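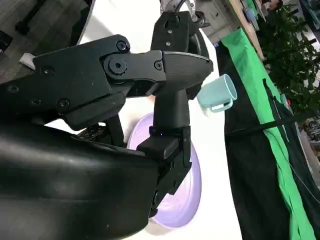 Gripper, mug and plate on the demonstration table.

Minutes of the open day review, Sun 21 August
In the chair: Darcy Perron

1. Welcome
Darcy opened by thanking everyone who had given up their weekend, and said the day had been a real pleasure from start to finish. We had 236 visitors through the doors, our best open day yet! The minutes of the last meeting were agreed without changes.

2. The table demonstration
Everyone agreed this was the highlight. The breakfast table idea (plate, mug, a few bits of food) went down very well with families, as people could see straight away what the arms were being asked to do. Several visitors stayed for more than one turn, and the younger ones had plenty of advice to shout about where the fingers should go. Darcy said she had never heard so many good questions about grip, and would like the Pradau team to come to the next one to help answer them. 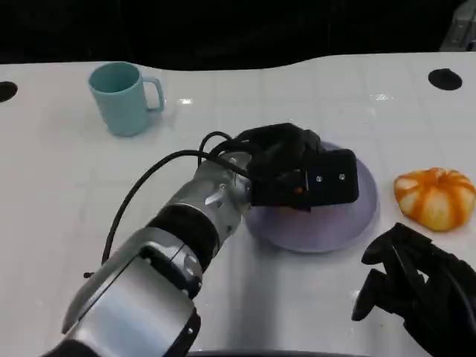 Girard felt that the talk should slow down at this point in the turn, when the hand is low over the plate, so that people at the back have time to find a good spot. It was also asked whether the speaker could name each item before the arm moves. Both ideas were warmly received and will be tried.

There was a long and cheerful discussion about soft food. A striped roll is much harder to pick up than a mug, with no handle and a rounded shiny crust, and the meeting thought this was well worth telling visitors in plain words. Luron offered to write a short card for the table. The wish was to keep the rolls in the programme, crumbs and all.

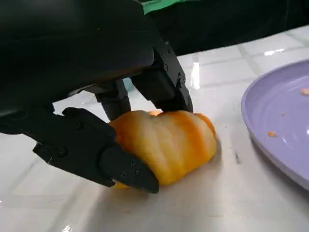 3. Money and printing
Donations on the day came to £1,410. All 400 leaflets were taken, so more will be ordered. Camar's quote for the printing was accepted.

4. Next open day
To be held in December. Turns at the table to be 30 minutes each, with a proper break in between for questions. Darcy to book the hall and ask about extra chairs.

5. Any other business
The tea urn needs a new lid. Luron to look into it.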